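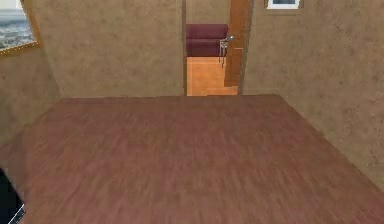

Slide 1: Rendered room, wood floor and mottled tan walls.

Home | Talks | Boards | Archive | Contact

Speaker notes - "Do you need an FPGA for that?"
Vasanthi Debnath, Trokura hardware evening, February

Slide 2. Start with the claim everyone brings to me: "We moved it to the FPGA and it got faster." Ask the room: faster than what? Wait. Let them squirm a bit.

Slide 3. The Tanik board. Read the requirement out loud, word for word: sample 4 buttons, debounce them, send a byte over the serial line. The first version was written in VHDL and took a whole term. I have no quarrel with the students. I have a quarrel with whoever wrote the assignment (me, partly).

Slide 4. Debouncing. Show the counter version first, then the shift register version. People will say the shift register is cleaner. Ask them to show me the timing report. A button pressed by a thumb does not care which one you picked.

Slide 5. Clock domains. Slow down here. The Sikder design ran the keyboard clock straight into the main logic with no synchronizer, and it passed simulation every time. Of course it did. The simulator has no idea that two clocks drift unless you tell it. If someone says "but it works on my board," ask how long they left it running. We got 5 bad scan codes in 900 key presses. Two flip-flops in a row and I stopped seeing them, but I wouldn't swear to zero.

Slide 6. Vendor numbers. Flerkau quotes 200 MHz for its core. Read the footnote on the slide. That figure is for the core alone, with nothing attached to it. I have never shipped a core with nothing attached to it.

Slide 7. When I would still use one: hard timing on many pins at once, or video out where a late pixel shows. Keep this short, they know it already. Skip the block diagram if we're past 8:40.

Slide 8. Demo. Reset the board BEFORE plugging in the keyboard. If it hangs, go to slide 9 and talk.

Slide 9. Questions. Someone will bring up high-level synthesis. My answer is still that I'd like to see the resource usage next to the hand-written one, same part, same constraints. Bring the spare cable.

Shares: 12 | Comments: 3

pinmux_dave
The scan code part bit us too. We blamed the keyboard for weeks.

R. Oke
Bit harsh on the Flerkau core. Most vendors quote it that way.

vdebnath
They do, and I don't believe the others either.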